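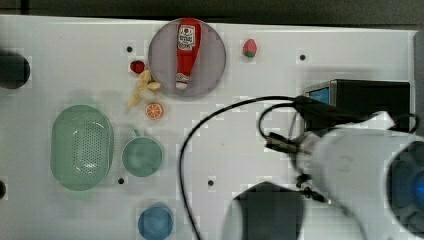

Facilities and Grounds — Skirkska Community Center

Kitchen and Dining Room Walk-Through, with comments
Date: 8 Apr 2021
Inspected by: Dariusz Górecki
Areas: main kitchen, dry store, dining room, back hallway
Marks used: OK / Fix / Watch

Items marked Fix at the January inspection were looked at first. The hallway light and the loose threshold strip are both done. The dry store shelf is not.

1. Exits and hallways
Back door opens fully from inside without a key: OK
Exit sign lit, both sides: OK
Hallway clear to full width: Fix
Comment: Folding chairs are stacked on the hinge side again. The door still opens but you have to turn sideways to get past. Move them to the closet under the stairs. There is room if the old banner stand goes.

2. Fire equipment
Extinguisher by range, gauge in green: OK
Extinguisher in dining room, gauge in green: OK
Tag dates current: Watch
Comment: The dining room tag is hard to read where tape was put over it. Ask Redier to write a new one at their next service call.
Fire blanket on hook: OK

3. Range and hood
Hood filters clean: Fix
Comment: Grease on the two left filters. Soak them overnight and leave them out to drain before they go back in. The right one was fine.
Burner knobs present and tight: OK
Gas shutoff reachable: OK
Hood light: Fix. Bulb out.

4. Refrigerator and hot water
Refrigerator temperature log filled in: Watch
Comment: Log has gaps on weekends. Whoever opens up on a Saturday needs to write the number down too.
Door gasket: OK
Hot water at hand sink: 100 degrees F after a short run. OK
Hot water at prep sink: 84 degrees F. Fix
Comment: Same heater, so I think it is the mixing valve. Called Trarkska Plumbing and left a message. Use the three-compartment sink for washing until they come.

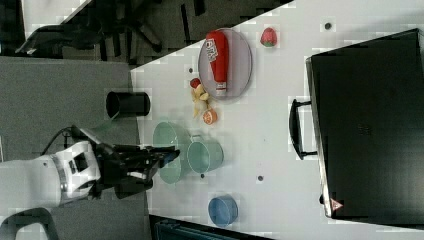 5. Dry store
Food off the floor: OK
Shelf brackets secure: Fix
Comment: Second visit in a row. The bottom bracket on the left has pulled out of the drywall and the screw is just sitting in the hole. Keep the flour and rice off that shelf. It needs a proper anchor — a longer screw will not hold.
Signs of pests: none seen. OK
Traps dated: OK

6. Floors and electrical
Mats flat, no curled corners: Watch. The one at the dish sink is starting to lift.
Outlets near sinks trip on test: OK on all but the one behind the Kikuchi mixer, which I could not reach. Pull the mixer out before the next inspection.
Extension cords in permanent use: Fix
Comment: The coffee urn is on one. Plug it in at the wall by the window.

7. First aid
Box stocked: Fix. Burn dressings used up and no large bandages. Order 12 of each.
Emergency numbers posted: OK

Follow-up
Section 1 chairs and section 6 cord can be done today. The prep sink and shelf stay open until signed off. Leave this sheet on the clipboard inside the dry store door.

D. Górecki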